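Stikbridge
Time alignment and gripper-width tools for two-handed manipulation recordings

Stikbridge takes raw recordings from a pair of hand-held grippers and turns them into episodes you can train on. It lines up the two video streams, estimates how far open each gripper is, and writes everything out on one shared clock. It started as a pile of scripts at Hutstead and grew up fast once we had cloth data to run it on!

What it does

sync finds the offset between the left and right streams. It uses the audio track first and falls back on motion if the audio is bad.
width estimates finger opening per frame from the wrist view. No markers needed, which makes me very happy.
cut splits a long recording into episodes using pauses in the motion.
check draws both views side by side with the width curves underneath, so you can scrub through and spot trouble.
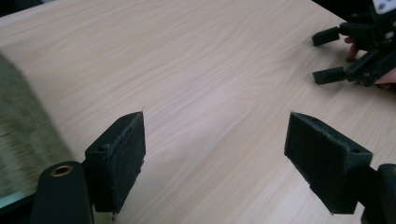
The width estimator is the part I'm proudest of. It fits a small model to the two finger outlines in each view and smooths the result over 14 frames. Dark fingers on pale wood are the easy case. Motion blur is harder, and a second gripper reaching into view used to wreck the fit completely (it would happily lock onto the wrong pair of fingers). Ntombi Maluleke fixed that with a mask that only accepts fingers entering from the bottom of the image. It's a tiny patch and it works beautifully.

Quick start

pip install -e .
stikbridge sync recordings/
stikbridge width recordings/ --smooth 14
stikbridge cut recordings/ --min-pause 4
stikbridge check recordings/

Pauses are in seconds. A laptop with no GPU gets through the sample set in nearly 48 minutes, most of it spent in width.

Sample set

There are 24 episodes in the Drosten split, all garments on a table. Clothes are great test material: folds hide the fingertips, edges roll over, and stripes give the tracker all sorts of false lines to chase.

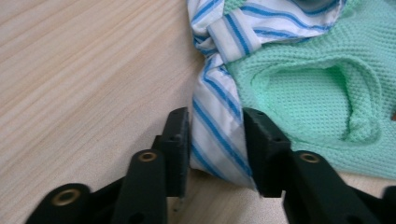

Wrist view, Drosten split: striped shirt between the open fingers, green knit alongside.

Known problems

Width drifts when cloth covers both fingertips for more than a second or so. The curve comes back once one tip shows again.
sync can pick the wrong peak if both grippers are still at the start. Clap, or tap the table.
The Carroll loader reads old recordings but drops their audio. Use --motion-only for those.

Next up is a confidence value per frame, so a training job can skip the shaky parts. If you have recordings that break the estimator, please open an issue and attach one. I love those.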